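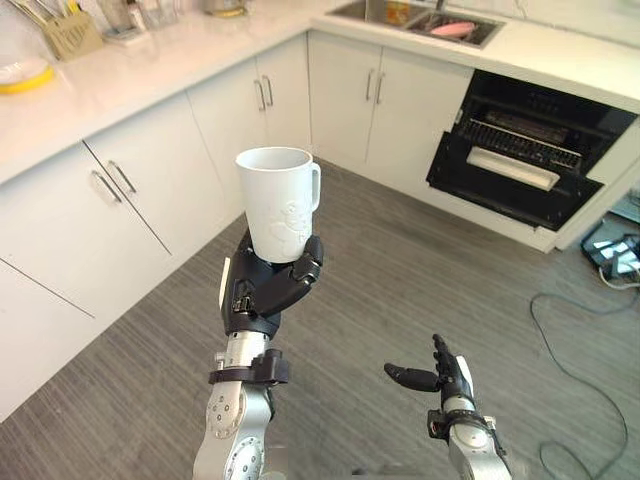
A robotic hand holds a white mug with a raised cartoon bear on its side.

Kasten Youth Sports League Adds Skills Sessions for Beginning Players

The Kasten Youth Sports League will open its fall program in August with a new series of skills sessions for first-year players. The sessions are open to children ages 5 to 7 and will be held at the Rutovach Recreation Center before regular team practices begin.

The series was approved after a review of last season, when the league registered 2,989 players across all age groups. Coaches reported that many of the youngest children joined their teams without having practiced basic throwing, catching and stopping, and that a large share of early practice time went to these skills.

Each child may attend 4 sessions. Players will work in small groups and move between stations, with short games at the end of every visit. Parents are welcome to remain in the gym, and those who wish to help at a station may sign up at the front desk. Scores will not be kept, and attendance will have no effect on team placement.

The league will also hold an evening workshop for new coaches at the Grisent Avenue field house. The workshop covers practice planning, giving clear directions to young players, and safe use of equipment. All head coaches in the beginning division are required to attend; assistant coaches are encouraged to do so.

There is no added charge for the sessions – the cost is included in the regular registration fee. Families who have already registered will receive a schedule by mail. Children should wear athletic shoes and bring a water bottle labeled with their name. Registration forms are available at the recreation center until 7 p.m.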